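Arsen Chornovol
26 Aug 2026

Last month I finally changed my old sedan for a used seven-seat SUV, and some people asked me how it went. I write it in small pieces, so it is easier to read.

First, the budget. I looked at cars in Hiltdale for most of July. The prices on the window and the prices on the contract were two different things. One dealer added 615 dollars for "preparation." I asked what was prepared. He said the car.

So I learned to ask only one question by email: what is the full amount I pay, with all the fees? Three dealers answered with a number. The others invited me for a test drive.

The test drive itself is important, of course. Please bring the whole family. My son is tall, and in two of the cars he could not sit in the third row with his head straight. In the brochure this row is for adults.

Also fold the seats yourself. In one car the second row needed two hands and one knee. In the car we bought, there is a strap and it goes down flat, but you must first lower the headrest. The seller did not know this. I found it on page 43 of the manual.
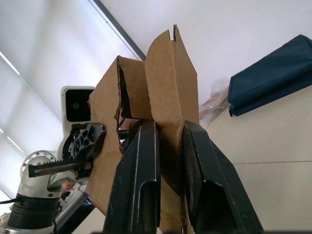 Riku Kobori wrote to me that I should worry less about the seats and more about the tires, because a set of four for a car of this size costs much more than for a sedan. He is right. I checked the tread only after I signed, and I will need new ones before winter.

About fuel: I drive 200 miles in a normal week, mostly short trips. The car uses more than my old one, but less than I was afraid of. On the highway it is quite fine. In the city, with the air conditioning on – not so fine.

Insurance went up by 6 dollars a month. I expected worse. Call your company before you buy and give them the exact trim, not only the model name. The first quote I got was for the wrong engine.

Parking is still difficult for me. The rear camera helps, but it gets dirty after rain, so I keep a cloth in the door pocket.

Next I will write about the roof rails and which crossbars fit them. I ordered one set already and it was too short.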